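Following distance and the thirteen-page guideline

Drultarach has put out its good practice guideline for driver assistance on rural roads, and I read all 13 pages over two evenings in April. I wanted to like it. Aldana Figueroa wrote the section on vulnerable road users, and hers is the only part that sounds like someone who has driven on such a road.

The rest worries me. "Maintain an appropriate gap" shows up in the first chapter and is never given a number. Plotier's own manual at least says 2 seconds, and up to 25 percent more behind a motorcycle. You can argue with a number. I don't know how you'd audit "appropriate," and I suspect the vendors are fine with that.

Then there are traffic islands. The guideline treats them as lane geometry, a bend to be followed and nothing else. But a rider ahead may brake or shift sideways right where the lane squeezes past the curb, and a car that is busy tracking its edge line had better have left some room already. Foulkes raised this in the comment round — the reply was one line, "out of scope."

I'd want any rule tested against a stretch like the one below: rider in a high-visibility vest, tail light lit, island just to the left, bicycle warning sign on the right.

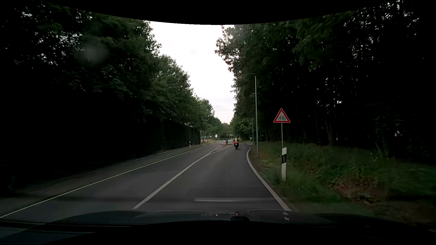
What Adimico does differently

Adimico publishes its gap settings and the conditions it drops out in. The list is short and a bit embarrassing for them, and I trust it more than the guideline.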